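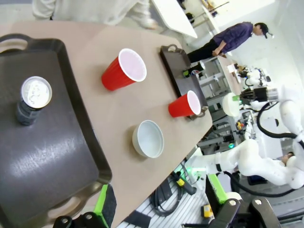
Hala El Sherbiny reckons that you can tell how someone drives a car from how they steer a robot arm, and after a fortnight of doing it I'm starting to think she has a point. I brake late. I also brake late with the arms, and the cups pay for it.

So, the job at the moment is clearing a table. Cups, bowl, tray, over and over, with me working the controls and the arms copying whatever my hands do (including the bits I'd rather they didn't copy!). Every go gets saved, and the good ones are what the robot will learn from. We want 300 clean ones by December. I did the sums on the bus and decided not to do them again.

The hardest thing is a cup lying on its side. You'd think you just grab it, but if you close the fingers a bit too high on the curve it squirts away, and then you're chasing it across the table like a pea round a plate. I've started coming in low and slow and squeezing at the very last moment. Eugeniusz does it in one smooth swoop and it makes me quite cross.

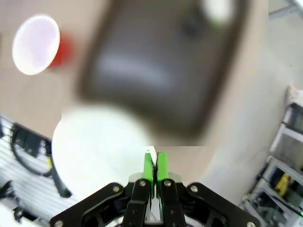 Do you have to throw a run away if you fumble it? Only if you drop something off the table or give up halfway, because a fumble you recover from is useful and the robot will need to know how to do that too.

I was so pleased when I heard that, you have no idea. My early runs are basically all recovery.

What I still haven't got used to is having no feeling in the fingers. With the old Wiltier set you got a little buzz when you touched something, and with these it's all eyes. I keep gripping my own hands tighter as if that'll help, and by teatime my thumbs ache. Hala says to drop my shoulders and look at the rim of the cup, never at the gripper. Trying that tomorrow, plus the bowl, which I've been putting off.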